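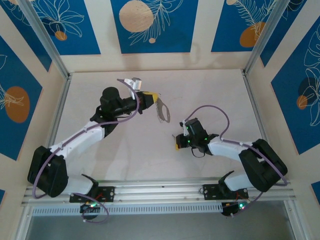

12/30/18 – Cundach cell, two-arm station. Review of working rules against Vrabec practice note 7.

Mounting plates are to be checked for tightness before power is applied. Cables must keep a free loop at every joint; ties are not permitted across the elbow. Speed stays at 30 per cent until both arms have run 16 clean cycles.

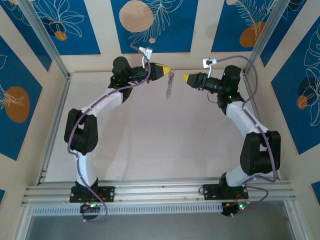
Where the grippers face each other, only one arm may close at a time – the other holds position until released. Hands remain outside the rail while either arm is live.

Clause 34 on restart after a stop is unclear and has been referred to Lirkemlow. The present rule stands until a reply is received.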